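A fruta que nos vai salvar do inverno

Boletim de 30/11/2022

Chegou a época dos cabazes. Quem abriu o correio nas últimas semanas já deve ter o folheto cor de laranja da Limum, a assinatura de citrinos que a Grultent lançou em setembro e que promete, em letras que se leem do outro lado da cozinha, "um inverno sem constipações". A frase tem um asterisco. O asterisco leva a uma nota no verso, em corpo minúsculo, onde se explica que os resultados podem variar.

Fui ler o resto, que é para isso que me pagam pouco. A Limum entrega em casa uma caixa de tangerinas, laranjas e limões, com um cartão a dizer a que horas do dia se deve comer cada coisa. Tangerina em jejum, laranja a meio da tarde, limão em água morna antes de deitar. Perguntei à empresa de onde vinha o horário. A resposta, assinada por Kristóf Bíró, do departamento de comunicação, falava em "sinergia com os ritmos naturais" e remetia-me para a página onde eu tinha encontrado o horário.

O argumento principal é um inquérito. Responderam 197 clientes e a empresa anuncia que 68 por cento se sentiram "mais protegidos" ao fim de um mês. Ora bem. Foram pessoas que já pagavam a assinatura, que responderam porque quiseram (havia um desconto para quem respondesse) e a quem se perguntou como se sentiam, o que é bastante diferente de perguntar se adoeceram. Não houve grupo de comparação. E o mês em causa foi setembro, altura em que eu também me sinto bastante protegida do inverno.

Krisztina Lengyel, nutricionista que já nos ajudou com o texto sobre os sumos prensados, leu o inquérito a meu pedido e devolveu-mo com uma única anotação na margem: "E então?" Depois, ao telefone, foi mais generosa. A vitamina C faz falta, os citrinos são uma boa maneira de a obter e quem não come fruta nenhuma ganha em passar a comer. O que não se sustenta é o salto daí para a promessa. Nos estudos feitos com a população em geral, tomar vitamina C todos os dias não evita as constipações; quando muito, encurta-as um pouco. E isso com suplementos, em doses que ninguém atinge com o cabaz, a menos que o despache em dois dias.
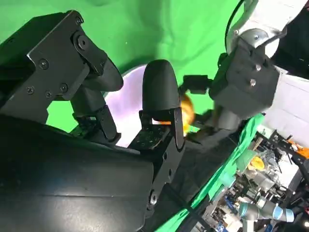
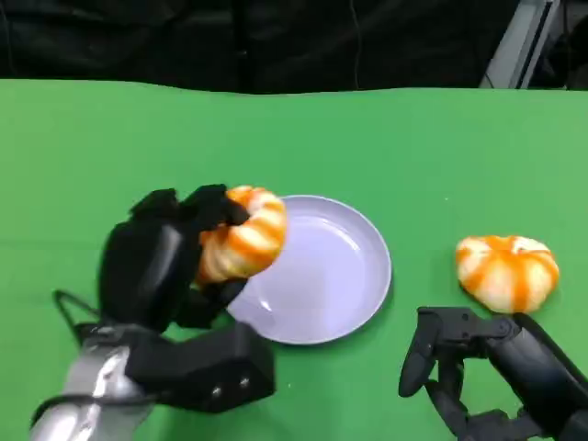
O preço merece um parágrafo só para ele. A caixa mais pequena da Limum custa 21 euros, com portes incluídos, e traz fruta que se encontra em qualquer mercado por bastante menos. A empresa justifica a diferença com a "colheita em pico vitamínico", expressão que procurei em vários sítios e só encontrei no folheto. Uma tangerina descascada, como a que está pousada à direita do prato na segunda fotografia, não traz escrito se foi colhida no pico ou na véspera dele, e duvido que alguém consiga distinguir pelo sabor. Fiz a experiência em casa com três pessoas e tangerinas de duas origens: toda a gente preferiu as mais doces, que eram as da mercearia da esquina. Não é ciência, bem sei. Mas também não ando a imprimi-la em folhetos.

Há depois a questão do branco, aquela pele fina que fica agarrada aos gomos. O cartão da Limum manda comê-la toda, "porque é lá que estão os antioxidantes". Tem fibra, tem alguns compostos de que os laboratórios gostam e não faz mal a quem a tolera. Se a tirar, não perde a tangerina. A minha avó tirava os fios um a um, com uma paciência que nunca lhe vi para mais nada, e chegou aos noventa a queixar-se só dos joelhos. Também não prova coisa nenhuma, claro, mas vale tanto como o inquérito.

Do limão em água morna já escrevi no inverno passado e recebi cartas. Repito o essencial para quem não guardou o boletim: não limpa o fígado, não "alcaliniza" o sangue e, tomado todas as noites, pode desgastar o esmalte dos dentes. Quem gosta que beba, de preferência sem ir logo a seguir escovar os dentes.

A leitora Stela Filip escreveu-nos por outro motivo, mais terra a terra. Tentou cancelar a assinatura e descobriu que a renovação é automática, que o botão de cancelar só aparece na versão de computador e que o pedido tem de entrar antes do fecho da encomenda seguinte, numa data que muda de mês para mês. Confirmei tudo. Está nos termos e condições, no ponto sobre "continuidade do bem-estar". Segundo a própria Grultent, foram entregues mais de 3000 caixas desde o lançamento. Gostava de saber quantas delas foram para casas que já tinham desistido, mas a essa pergunta o senhor Bíró ainda não respondeu.

Não tenho nada contra receber fruta à porta. Para quem mora longe do mercado, ou tem dificuldade em carregar sacos, até pode compensar, e a Dervishi, que entrega em parte dos mesmos concelhos, vende um cabaz parecido sem horários nem promessas e aceita cancelamentos por telefone (experimentei, atenderam ao segundo toque). A fruta que me calhou vinha boa, com exceção de uma laranja já mole de um lado.

Se mesmo assim quiser experimentar a Limum, leia os termos antes de dar o número do cartão e guarde o e-mail de confirmação. Se já assinou e quer sair, mande o pedido por escrito, fique com cópia e diga-nos quanto tempo demoraram - estamos a juntar casos para enviar uma reclamação conjunta. E se apanhar uma constipação em janeiro, com ou sem tangerinas em jejum, faça o que sempre se fez: descanso, líquidos, lenços. Se a febre não passar, vá ao médico.

No próximo número respondo às perguntas que chegaram sobre o mel "cru" de Diltville, que pelos vistos cura tudo menos a falta de rótulo.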